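2026年4月

今天继续做染色的笔记。上次写得太乱，Kimie Mizuno 看了以后问我三个问题，我都答不出来，所以这次我尽量写清楚。如果中文有不自然的地方，请大家直接改，我会学习。

## 茜草，第二批

茜草根是从 Elldale 买的，已经切碎。我把根放在冷水里泡了一夜，早上把第一次的水倒掉，因为颜色太黄。第二次的水才用来染。

- 羊毛线：Kiltham 的那种，没有漂白，58 克
- 明矾：4 克，先用热水化开
- 染液温度：最高 58 度，没有再高
- 在染液里的时间：44 分钟，然后关火，自己冷下来

上次失败的原因，我认为是温度。我那时离开去接电话，回来的时候锅已经快要开了，线变成一种砖头的棕色。茜草的根里有几种不同的色素，太热的时候棕色的那一种会出来，把红色盖住。这个道理我以前在书上读过，但是没有重视。

这次的颜色比较好。湿的时候是很深的橘红，洗了三遍以后浅了一点。我觉得它还不是真正的红，Kawaguchi 的水比较硬，染出来会更红，这里的水软。下次可以加一点碳酸钙试试看，先用小的线团，不要一次放进全部的线。

## 洗线的问题

洗的时候水一直有颜色，第三遍还是粉红色。我不知道应该洗到什么程度才算完。Kimie 说洗到水"不难看"就可以了，我没有办法把这句话写进步骤里。现在我暂时定为：一盆清水里放 30 分钟，水里的颜色不再变深，就停。

洗线用的是中性的洗剂，Brolov 那一瓶快用完了，请下一个去买东西的人记得。

## 没有解决的事

1. 线团里面的颜色比外面浅。可能是绑得太紧，下次要把绑绳改成8字形，松一些。
2. 明矾的量是不是够，没有对照，所以不能说。
3. 染过的液体还有颜色，我留在有盖的桶里，想再染一次浅的。如果五月以前没有用，就倒掉。

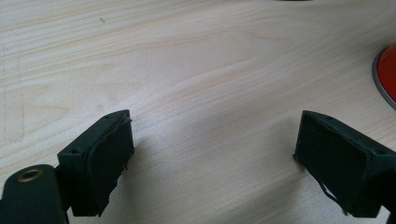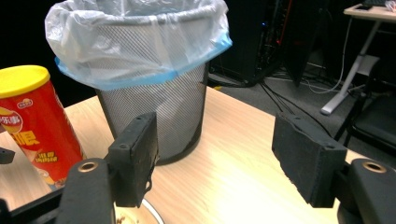
给样品编颜色的名字，我一直觉得很难。"橘红"这个词，每个人想的都不一样，同一团线，早上我写橘红，晚上在灯下面又写了砖红。所以我想先找几样大家都熟悉的东西来比较。照片里那个零食罐的红，我们的茜草大概永远到不了，它旁边垃圾袋口那条天蓝色的带子，倒是和我想用靛蓝染的浅蓝很接近。样品卡上可以先写"比零食罐暗，偏黄"这样的话，不好听，但是别人看得懂。以后有了标准的色卡再改。

靛蓝的部分还没有开始。还原用的果糖已经有了，石灰要再过筛一次，里面有小块。缸的温度怎么保持，我想问 Kimie 她以前的做法，问到了再写在这一页的后面。

补充：第二批的线已经挂在靠里面的绳子上，标签是铅笔写的，请不要换成圆珠笔，上次圆珠笔的墨水跑到线上去了。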